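Zutach is a method for teaching robots to handle clothing with two arms, using demonstrations that people record by hand. It was developed by Felista Lukumay and Pichit Saithong and is used mainly for jackets, coats and other padded garments. The name also refers to the set of recordings made with the method.

In Zutach, no robot is present when the data is collected. A person holds a gripper in each hand and does the task directly, usually in a home. The position and opening of both grippers are recorded along with video, and a control policy is later trained to produce the same motions on a two-armed robot.

Padded clothing was chosen because it is hard to model. The filling shifts when the cloth is lifted, and shiny outer fabric changes its look with every fold. Earlier work by Meenakshi Poojary had dealt with towels and flat shirts, which can be described fairly well by their corners and edges. A hood or a sleeve has no such simple outline.
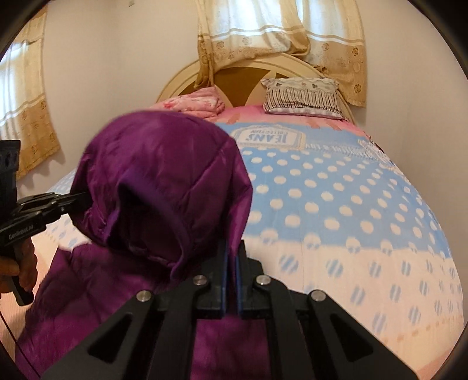
Handling a purple quilted jacket on a bed with two grippers. A fold of the fabric passes between the blue pads of the nearer one.

The main collection holds 1,000 demonstrations recorded in 20 homes. Operators were told to work on whatever surface was at hand, and patterned bedding was left in place so that the policy would not depend on a plain background. Recordings in which a garment fell to the floor were kept but labeled separately.

In tests, the trained policy was given 169 garments it had not seen before. It did best on jackets with a hood, which offers a large area to grip — thin vests gave the most trouble. A later version by Janaína Medeiros, called Climo, added a step that checks whether both grippers still hold cloth before the next motion starts.

See also: Cloth manipulation, Imitation learning, Two-arm robots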